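Trips > Hiking > Gear Care & Kitchen Table Tips

October | by Obadia Nzioka

My knees are 65 years old and my boots are not much younger, so I've had plenty of time to work out what to do with muddy gear once I'm back in my own kitchen. A reader asked me to put it all in one place after my post on the Skaletari ridge walk (thank you, I love getting those notes!), so I sat down with a pot of coffee and wrote out what I do.

Boots first. Let the mud dry. I know it's tempting to run them under the tap the minute you're through the door, but wet mud smears into the stitching and you'll be picking at it for a week. Stand them on newspaper overnight, then knock the soles together outside and go over the rest with an old vegetable brush. Pull the insoles out while you're at it. Stuff the toes with more newspaper and swap it in the morning. Please don't put them by the heater! I ruined a lovely pair that way after the Ogola trail, the leather went stiff as a board and the sole peeled right off the left one.

Water bottles and bladders: a spoonful of baking soda, warm water, shake it hard, leave it 12 hours, rinse. For the drinking tube I thread a bit of knotted kitchen string through and pull it back and forth. When the bladder's clean I keep it in the freezer between trips, empty of course, and it has never once gone musty on me.

Rain jackets want a wash more often than you'd think. Close every zipper, leave out the fabric softener, and rinse twice. If rain still soaks in instead of beading up, check the care tag, and if it allows the dryer, give it a low tumble before you spend money on a spray. Sticky zippers get a rub of candle stub, up and down both sides, and then you run the pull a few times.

Car keys. I used to shove mine in a jacket pocket, and I spent one very long evening at the Nasura trailhead going through every pocket I owned with a flashlight in my teeth. So now they clip to the loop inside the top of my pack before I lock up my boots-and-sandwiches mess in the trunk, and they stay there until I'm back. At home they go on the table by the door, same spot every time, and I wipe the fob with a barely damp cloth (sunscreen gets into the buttons something awful).

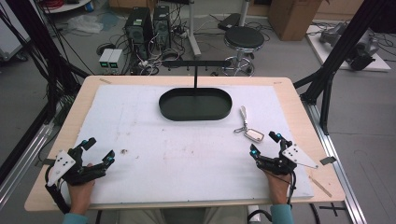
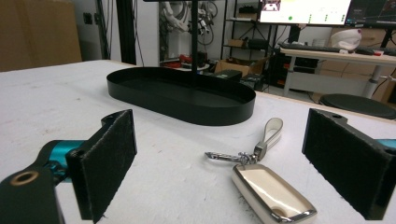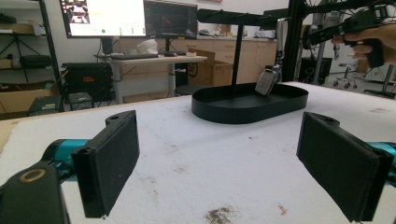
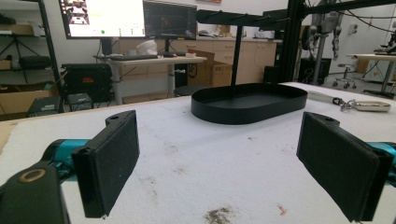 Reading time: 3 min

Oh, and the pack itself! Turn it upside down over the sink and shake it, you'll be amazed at the crumbs. Sponge the shoulder straps and the back panel with cool water and a drop of dish soap, then hang it in the shade with all the pockets open. I don't put mine in the washing machine, though my sister does and hers still looks fine.

Next time I'll get to tents and the smell they pick up in the closet. I'm planning a night out on the Inov side, up at 3000 feet, so mine will need airing anyway.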